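Wrist camera exposure on the Flovska two-finger

ytarar
Comparing two grippers on the same arm: the Flovska two-finger and the Hilla parallel. Same controller, same kitchen bench. With the Flovska the wrist stream smears whenever the arm moves. 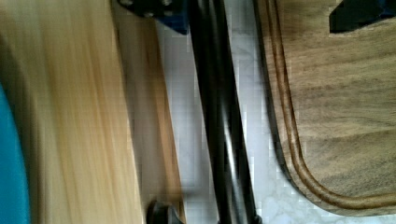 Exposure is on auto. I have 392 episodes logged and would like to avoid discarding them.

okabe_a
Lock exposure at 10 ms and add light. Auto will always pick the long end indoors. 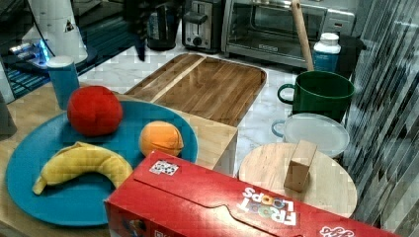 I would also keep the fixed view as the primary input for plate picks. The wrist view is only useful for the last few centimeters.

jmagi
Disagree. On round plush fruit the wrist view matters most. Check your bitrate too.
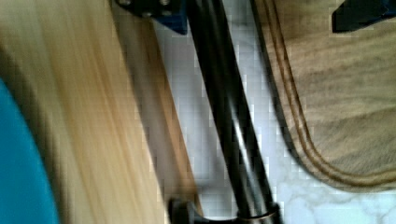

Block artifacts along a high-contrast edge are compression, and a shorter exposure will not remove them. Raise the bitrate first, then compare.

okabe_a
Both, then. Change one at a time.

ytarar
Bitrate raised, exposure still auto. Edges are cleaner, smear is the same. Next run is 30 picks per gripper off the blue plate, starting from a hover at its left side.

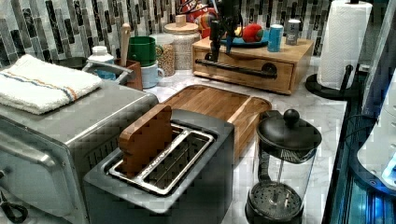

Lorna Dalgleish
Slow the approach to 45 mm/s for both grippers, or you are comparing speeds. The Hilla has a shorter stroke and will look better than it is.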